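Lestell Under-Sink Cabinet, White
Reviewed 2026-05-13

I bought this for the half bath at the Alley rental after the old Gough unit swelled up. Assembly took one evening. The hinges are better than on the Tratico I have at home, and the doors lined up without much fiddling. The shelf pins are soft and one bent. Shipping was slow. Four stars. I'd buy it again at the sale price, and I've ordered a second one for upstairs. 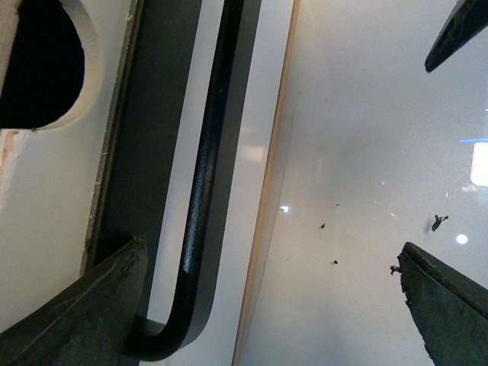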